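Havmont House - Residents' Kitchen and Common Room
Minutes of the March meeting, 6:00 pm

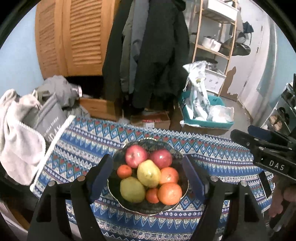

Fruit bowl on the blue patterned cloth, common room.

1. Minutes of the last meeting
Accepted with one correction: the shelf paper was paid by the house, not by the second floor.

2. Fruit
The weekly order from Cusex will continue. Members like the mix of apples, oranges and mandarins. It was asked that fruit is kept in the dark bowl with the gold rim - the plastic bags should not stay on the counter. Who takes the last piece should wash the bowl by hand, without the rough sponge.

3. Cloth
The patterned cloth will stay for the spring. Two members would prefer a plain one. It was agreed to wash it cold and to dry it flat. Hot pots must not be put on it.

4. Money
The kitchen fund received 1000 from the house. Of this, 100 is kept for bowls and small dishes from Stika. The offer from Palaniappan for new shelves was read, but the delivery cost is missing. We will ask again.

5. Other matters
The left drawer is still difficult to open. Lemons for tea may be taken by everybody.

Next meeting: April, same hour, same room.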